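Gumanier finger pads

The Gumanier is a pair of molded rubber pads made for parallel and curved-finger grippers, first sold from a workshop in Bisenport under the Cladness label. It is known mainly through a long comparison trial, usually called the Bisenport trial, in which it was set against the older Kim pad. The trial settled less than its authors had hoped and has been quoted by both sides ever since.

Background

The Kim pad was flat, firm and cheap, and for some years was the default choice of anyone who did not want to think about finger pads. It held boxes well. It held plastic bags the way a person holds a fish. Cladness, then a firm with 4 employees and one oven, proposed a softer pad with a raised texture, and named it after the street the oven stood on.

Nicanor Gaete, who ran the trial, had no great faith in either. His opening notes describe the Kim as "a shoe sole" and the Gumanier as "a more expensive shoe sole." He agreed to compare them on the condition that no test object be a cube, cubes having been, in his view, sufficiently picked up already.

The Bisenport trial

The trial began in February and ran to 348 grasps for each pad. Both were fitted to the same hand-held gripper, which an operator carried from room to room and closed by hand. This removed the arm and the controller from the comparison, along with most of the excuses.
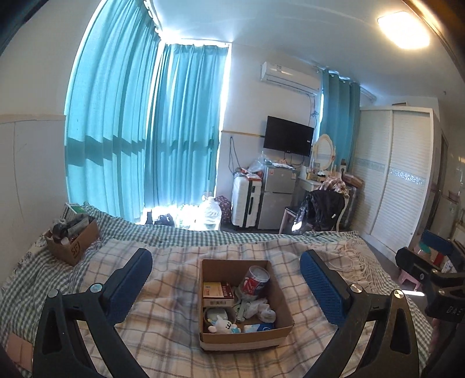 Household clutter was the main subject of the trial. Gaete held that a pad should be judged by what it does when things touch each other, and the tasks were set up with this in mind. An open cardboard box on a bed is a fair sample of the difficulty: a soda can standing upright at the back gives the fingers a stiff, round target, while a crumpled plastic bag in the middle offers nothing in particular to hold. A carton lying flat asks for a different approach again, and a plush toy forgives nearly everything. The plaid blanket underneath adds a soft footing, which benches do not have and homes do.

Each grasp was marked as held, slipped or "argued about." The third mark was meant to be temporary. It was used for lifts in which the object came up together with one of its neighbors, and the operators never agreed on whether this was a failure or a bargain.

Results

The Gumanier did better on bags, wrappers and other limp goods. The Kim did better on cartons, where its flat face lined up with the side of the box and stayed there. On cans the two were level. On plush toys they were also level, a finding the report gives in a single line and does not return to.

Wear told against the newer pad. Its texture began to round off after 40 grasps on rough cardboard, and 2 pads were replaced before the trial was over. Cladness answered that the pads had been cleaned with the wrong fluid. Gaete answered that they had been cleaned with water.

Reception

Cladness printed the bag results on its packaging and left out the carton results. The makers of the Kim did the reverse – on slightly larger packaging. Later users have tended to fit one of each, a mixed arrangement that the trial did not test and that Gaete called "a marriage." He did not say whether he was for it.

A second version of the Gumanier, with a harder rubber, was announced on 24th July. It wears more slowly and is worse at bags.

See also

Kim pad
Parallel gripper
Hand-held gripper
Grasp marking, disputes over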